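**Mar 14, 2018**

A Skatent começou a entregar o kit de manipulação Mondorance, destinado a laboratórios de ensino e integradores pequenos. Kylie Stubbs, responsável pelo produto, resume o conteúdo: peças coloridas de plástico, marcador de referência e software de calibração. "O braço fica a cargo do cliente. Fornecemos a interface e os ensaios", diz.

O ensaio básico consiste em empurrar peças com uma haste de ponta arredondada. Segundo Stubbs, a rotina aceita até 200 trajetórias por sessão, gravadas com posição e tempo.

Vaughan Kereama, que avaliou o kit na Endis, aponta duas limitações. "A calibração tem de ser repetida quando se desloca o marcador, e o manual trata disso numa nota de rodapé." A revisão 2205 do firmware também não exporta os registos em lote. Stubbs confirma que a função está prevista para a revisão 2346, sem custo para quem já comprou.

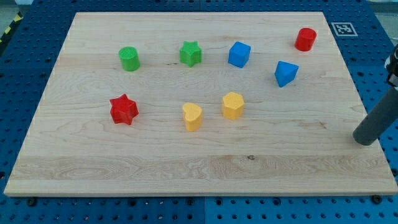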